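Arkdale Weekly > Opinion > Household

Buy the snacks, then put them back in a box

My sister and I disagree about where snacks should live. She has a pantry shelf for them, with clear bins and labels. I have a cardboard box, and I think the box is better.

The trouble with a shelf is that it spreads. When we moved to Warnow Street I gave the chips and crackers one shelf, and by June they had taken a second one and pushed the rice on top of the refrigerator. A bag of snacks is mostly air, so it takes up far more room than it should and hides whatever is behind it. I once threw out 7 packets in a single evening, all past their date, and I had been buying more of the same kind the whole time.

A box has four sides. When it is full, you stop buying. I cut the flaps off mine so that no one has to fight with them, and I stand the packets upright like files. The tall ones go at the back. Every couple of weeks I take the box to the table and pull things out until I can see the bottom.

Janaka Siddiqui, who lives across the hall, told me this was a poor man's version of the pull-out drawer she had put in by Madico. Her drawer is very nice. It also cost her $175, and the last time I looked there were three open bags of the same pretzels in it, each with its own clip. A drawer you can close is a drawer you can forget.

The other argument I hear is that a cardboard box looks bad. I agree that it does. The edges go soft and the tape gets scuffed. When mine gives out I ask for another at the Barreto market, where they are glad to be rid of them. I would not put one in a living room. In a kitchen, I can live with it. 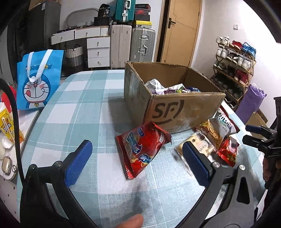 HOUSEHOLD

Sorting on a table matters more than the box does. On a shelf, a red bag in front is all you see. Laid out on a cloth, a small packet gets the same chance as a big puffy one, and the noodle-like things you meant to try are right there next to it. I put back what we will eat this month and leave the rest out where people walk past. It is usually gone by bedtime.

My sister says she will keep her bins. She has up to 12 of them now, and she has started storing the extra ones in the garage.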